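Hollunstead Home Forum > Rooms and Workspaces > Desk against exposed brick, high ceiling

lnong
Posts: 296
Moved into a unit in the old Osness building in January and I'm still working out the office side. It has a red brick wall, a white corrugated ceiling with beams, and pipes along the top of the wall. The desk is white with drawers on the left end. I have it pushed up against the brick. So far all that lives on it is a small plant with white flowers and a black picture frame that I haven't hung.

Two questions. Should I hang the frame on the brick or leave the brick alone? And is the lighting going to drive me nuts? It's all fluorescent fixtures on the ceiling.
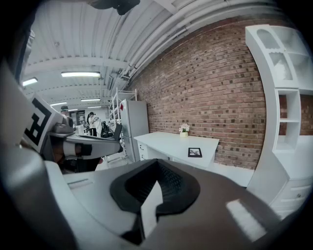 Replies (6)
Sorted by oldest first

bui_carpentry
Leave the brick alone. Old brick crumbles when you drill the face of it. If you have to hang something, drill the mortar joint and use a sleeve anchor. You can patch mortar later.

Drernisar49
Disagree. Mortar in those old buildings is softer than the brick. I drilled 17 holes in mine, all in the brick face, with a masonry bit and no hammer setting. None of them cracked. The two I put in mortar both pulled out within a month.

bui_carpentry
Depends on the brick then. I would still rather patch mortar than replace a brick. And if it's a rental, ask before you do either one.

lnong
It is a rental. I emailed the office and haven't heard back.

pat_k
Skip drilling. Stand the frame up at the back of the desk next to the plant and lean it on the wall. It's a small frame. On that much brick it would look lost anyway.

For the lights, get a desk lamp with a warm bulb and leave the overheads off when you can. The color of the tubes matters too. Cool white makes red brick look kind of purple.

Drernisar49
Agree on the lamp. I don't agree that small frames look lost. Hang it low, a hand's width over the desk, and it's fine.

One other thing, pull the desk out an inch or two. Brick sheds grit and you'll be wiping that back edge every day.

lnong
Pulled the desk out this morning and there was a line of red dust behind it, so thanks for that. I'm going to lean the frame for now and get a lamp. Does anybody seal their brick, or does that make it shiny?

bui_carpentry
Matte masonry sealer, water based. Try it down behind the desk first and give it a day before you decide. Same rule as the holes, get the landlord's okay in writing.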